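3.2 Household survey and storage of dried beans

The survey covered 300 households in Rincombe and Nurari, two market towns that share a road and a wholesale yard. Households were drawn from the water billing list. Each was visited twice in March, once to record what was in the pantry and once to weigh what was left. Of the original group, 9 households moved or declined the second visit and were dropped from the weighed totals, though their pantry records are kept in the counts of container type.

Containers were sorted into four groups: lidded glass, lidded plastic, cloth sacks, and open bowls. Where a family used more than one kind, the container holding the largest share of beans decided the group. Chambi (see Section 2) used volume instead of weight for this step, so his figures for Nurari cannot be compared directly with ours.

Loss was taken as the difference between the first and second weighing, less the amount the family reported cooking. Reported cooking is the weakest part of the measure. Families who cooked in small batches tended to give amounts in cups, and cups differ from house to house. We asked to see the cup and filled it level with dry beans before weighing it. Families who bought in bulk from the Ospina yard could usually show a receipt, and their starting weights are more reliable than the rest.

Room conditions were noted at both visits. Most pantries were on an outside wall. A smaller group kept beans in the kitchen itself, on a shelf or next to a table (Figure 4), and these were coded separately, as kitchens warm up at mealtimes.

Insect damage was scored on a sample of 30 beans per container, split by hand and checked for holes. Two readers scored every sample, and where they disagreed the higher score was kept.

Figure 4. A light-colored wooden table.

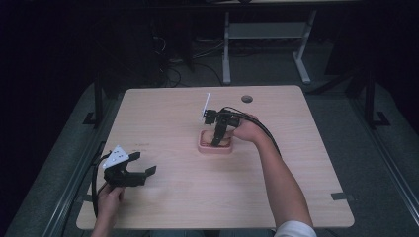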